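Pidatero Chores: README

Version of 08/06/2024

What is in here

Pidatero Chores is a set of recordings of a two-fingered robot arm having a go at ordinary household jobs. We started it because we kept getting into the same argument at lunch: can a machine do the chores yet? Some of us said nearly, some of us said not in our lifetimes, and there was very little on the table to settle it with. So we built two practice rooms, wrote down the jobs we do ourselves of an evening, and began recording.

The set holds 1,000 attempts, spread over 52 chores. Every attempt is kept, good or bad. A dropped cup is as useful to us as a cup put away nicely, and quite often more interesting!

The chores

They are small jobs with a clear end. Put the bottle back in the cupboard. Hang the tea towel on the rail. Take the lid off the tub and set it down the right way up. Move the sponge from the sink to the dish. Close a drawer that has something sticking out of it (a favourite of ours, and a real stinker). We left out anything with flames, blades or pets.

Each chore has a plain-language instruction, written the way you would say it to a teenager who is already halfway out of the door. We didn't tidy these up. If the person wrote "pop that back where it goes", that is what the file says, and the program driving the arm has to cope with it.

Folders

attempts: one folder per attempt, with the wrist video, the arm positions and the instruction
chores: the list of chores, with the rule for what counts as done
rooms: floor plans and shelf heights for the two rooms, Vavo and Zinda
notes: whatever the person on shift felt like writing down

Vavo is the brighter room, with white walls and white cupboards. Zinda is darker and more cluttered. If you train on one and test on the other, please say so when you share results. The gap between them is the bit we most want to hear about.

What the arm sees

Most of the close work is recorded from the wrist. It is a humbling view. When you put a bottle away you use the whole room without thinking about it: where the shelf is, how far off the wall is, what your other hand is up to. From the wrist, the last few centimetres of a chore are mainly fingers, and whatever is between them is often the same colour as everything behind it.
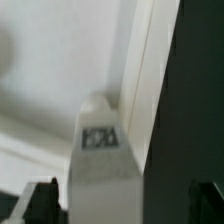
Eustaquio Espinoza wrote to us after trying the first release that white plastic against white cupboards was where his own program fell to pieces, and that he would happily swap half the recordings for more of exactly that. He also thought we were being too kind to the machines by letting them start so close to the thing they had to pick up. Fair points, both. In July we are adding attempts that begin from across the room, with pale bottles and tubs in Vavo getting the biggest share.

Can it do the chores, then?

Some of them, and I still get a thrill out of watching it. Our current program, Ekström, finishes 72 per cent of the attempts in the test portion. It is very good at moving one firm object from one open place to another. It is decent with drawers. Two years ago I would have bet my bicycle against either.

Cloth is another story. Towels fold over themselves and Ekström loses track of which corner it was after. Soft bottles are harder than stiff ones — squeeze too much and the shape changes in the grip, squeeze too little and down it goes. Anything that calls for two hands is out of reach for now, as we only have the one arm in each room.

Then there is speed. Birger Magnusson put away a full tray of washing-up in the time the arm took to do the mugs, and he stopped to answer the phone. We log the time for every attempt so you can make the same comparison at home.

How an attempt is marked

Done: the rule in the chores folder is met and nothing else in the room has been knocked over.
Partly done: the object has been moved but is in the wrong place or the wrong way up.
Not done: everything else, including the times a person had to press stop.

Two people mark each attempt on their own. Where they disagree, both marks are kept in the file. There are 8 chores where the disagreements are frequent enough to matter, nearly all of them to do with what "tidy" means. Treat those with care.

Known problems

The wrist camera focuses at a middling distance, so the fingers are usually soft and small print on packaging is often unreadable. Don't count on reading labels.
Early attempts in Zinda have a short lag between the video and the arm positions. The fix is in the notes folder.
Shelf heights suit tall adults. We noticed this far too late.
The spoken instructions are all in English, and mostly from people who work in the same building.

Using the set

You may use it for research and teaching. Please keep the test portion out of training, and give the version date with your results. Please don't use the scores to claim that a machine is safe to leave alone in someone's kitchen — we haven't tested for that.

Sending us things

New chores are very welcome. Write the instruction in your own words, say what counts as done, and tell us how long it takes you by hand. Odd ones are good. The current wish list has pairing socks, getting the last bin bag off the roll, and putting a duvet cover on, which most of us can't do properly either.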